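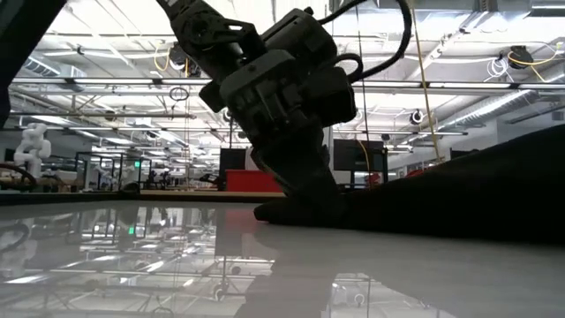

Keeping the cloth cell alive, a thread

Print this thread | E-mail this thread

1/ October is service month for the arm I look after at Trerach, so I'm posting as I go. Today it's on the black cloth, which is the one I use for checking everything. Black fabric on a glossy white table, fingers right down in the fold. If the grip is off by a hair, this is where I find out.

2/ Counter says 3,672 picks on this set of fingertips. I swap them at 4,000 normally, but Bendik Ljungberg on the early shift said he'd been getting slips on thin stuff, so they're coming off early. Not going to argue with Bendik about slips.

3/ Cables first though! Always the cables. See the thick black loop coming out the back of the wrist? It needs enough slack for a full turn and not so much that it snags on the way back. I run the wrist end to end at slow speed with my hand on the stop button and just watch that loop.

4/ It was rubbing. Tiny shiny spot on the jacket, no copper. I moved the clip back 40 mm and ran it again and now it clears. The last person to move that clip was me, in the spring, so I've only got myself to yell at.

5/ Fingertips off. Two screws each side, and PLEASE clean the old threadlocker out before the new ones go in. I skipped that once and spent a whole lunch break with a screw extractor.

6/ New pads are from Gandivix, softer than the old ones. Wenche Granström wanted to try them on the folding job. They feel kind of like a pencil eraser. I wiped them down with alcohol, let them dry, then checked that both tips land at the same height.

7/ About the tabletop, people always ask. Yes, it's that shiny, you can see the whole arm upside down in it. The ceiling lights too. Looks great, drives the vision setup nuts, and I have to redo the exposure every time somebody changes a light tube.

8/ Touch-off next. I bring the fingers down in small steps until they just press the cloth, save that height, back up, do it again. If the two numbers don't match I tighten the wrist bolts and start over. Took me three rounds this time.

9/ Grip force went from 1,000 down to 800 on the controller (its own units, don't ask me what they mean, Magdy Tazi wrote that screen and he's on vacation). Softer pads hold better so they don't need the squeeze.

10/ Still on my list: grease the upper joint, label the spare clips, back up the program before I forget. More tomorrow if the coffee holds out.

Filed under: Shop Floor, Robot Care, Long Threads

Comments (3)

Margit Öberg: Which alcohol do you use on the pads? Ours went sticky after a week.

Pankaj Dixit: We had the same rub spot at Fagerlund, same side and everything. Ended up putting a fabric sleeve over it.

Bendik Ljungberg: told you about the slips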